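Notebook, finishing bench, October
Oil and wax trials, second round
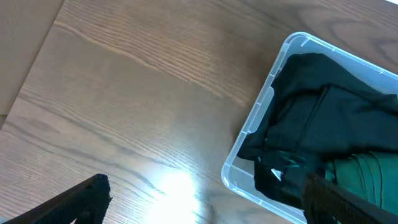
Photo: K. Kozłowski

Started 8.15. Picked up where the September notes stop. The first round told us that the Nellow hard oil goes matt on end grain if it is put on in one heavy coat, and that the Zolgate wax lifts under a hot mug. Neither was a surprise. This round is meant to settle what we use on the three café tops for Dudek, and whether the waiting time between coats can come down without the surface suffering.

Test boards are ash, all from one plank, planed and cut to 500 mm lengths. Each was sanded through 80, 120 and 180. Half of them went on to 240. Irena Duda thinks 240 closes the surface too much for oil and wants 180 as the last grit on everything. I have no strong view. The boards are marked on the back in pencil, A to F for the ones left at 180, G to M for 240. There is no I, to save confusion with 1.

Water popping: A, B, G and H were wiped with a damp cloth after the last sanding, left until dry, then knocked back with a worn piece of 180 by hand. The rest had nothing. On A the grain came up a good deal more than on G. Took longer to knock back than I wanted, and I went through an arris on the front edge of A. Marked it and carried on, the face is fine.

Oil. Nellow, the clear one, from the tin opened last month. There was a skin on it. Cut round the skin and lifted it out in one piece, strained what was left through a paint filter. Whoever used it last should press the lid down with the mallet and a block, and store it upside down for a minute first so the oil seals the rim. Weighed the jar before and after each board. Boards at 180 took more oil than boards at 240, as expected, and the popped boards took most of all. Figures are on the loose sheet in the back of this book. I will copy them in when the second coat is done.

Method for the first coat, the same for each board:
Pour a small pool in the middle and spread with a white pad.
Leave 23 minutes.
Work in any dry patches with what is still wet on the pad.
Wipe off with cotton rag, across the grain and then along it.
Second wipe with a clean rag ten minutes later.

The 23 minutes is left over from Ksawery's old sheet. He tells me it was how long the kettle and a round of toast took at the other workshop. I have kept to it so that the numbers can be compared with his.

Rags went straight into the water bucket outside the back door. Please can everybody do this. On Tuesday's tidy or any other, I don't want to find an oily rag in the ordinary bin again.

10.40. Board C has bled back. Small shiny dots along the open pores, mostly at one end. Wiped, and wiped again at 11.00 and 11.30. B did the same but less. None of the 240 boards has done it so far. I think C had too much on it to begin with, my pouring was uneven on the first few.

Moved the boards onto the nail racks by the radiator, then thought better of it and moved them to the racks on the far wall. The radiator side warms one face and we had a cupped board that way in spring. Temperature in the shop was low first thing and crept up through the morning. The dial on the hygrometer says 50 but I don't trust it. Irena has the salt test for checking it written down somewhere. Ask her.

Wax. Flakness paste on D and K only, straight onto bare wood, as a comparison. It goes on easily and smells of turpentine for hours. Buffed after half an hour with a shoe brush, then cloth. The sheen on K is nicer than anything else on the rack at the moment. It won't last on a café table, and I am only noting it for the picture rail job, where no one will be putting cups on it.

Tried to judge sheen by eye under the strip lights and gave up. Everything throws a white patch back at you and the grain goes out of sight under it. Low light from one side is much better. I shall do the comparison at the window end tomorrow morning with the strips off. If someone could find the black card that used to be behind the guillotine, it helps to hold it up opposite.

1.30. Ksawery rang Dudek about the edge profile. They still want the small round-over and have dropped the chamfer underneath. Top size unchanged. They asked again about having the finish white-oiled, and he said we could do a sample but that it would add to the time. I would like to leave it out. White oil on ash looks well for a month and then collects grey in the pores wherever people rest their arms.

Sanding dust: the extractor bag was full, so the last boards were sanded with poor suction and needed a lot of brushing out. Changed it. There are two bags left on the shelf. The hose cuff is splitting again where it meets the sander and has been taped, but it needs a new one, 38 mm. Have put it on the order list under the abrasives.

3.50. First coat on all the oiled boards is no longer tacky to a knuckle, C excepted. Plan is a second coat at 8.00 on half of them and at midday on the other half, then the water and coffee rings after a week of curing. Lemon juice as well this time. Last time we left the lemon out and it was the first thing the client asked about.

For next time, before I forget:
Decant the oil into the small squeeze bottle.
Ease off on the pour for popped boards.
Keep one bare board back as a control. I didn't, and had to cut another from the offcut, which has a knot in it.

Irena to look at the rack before anyone recoats. C stays as it is until she has seen it.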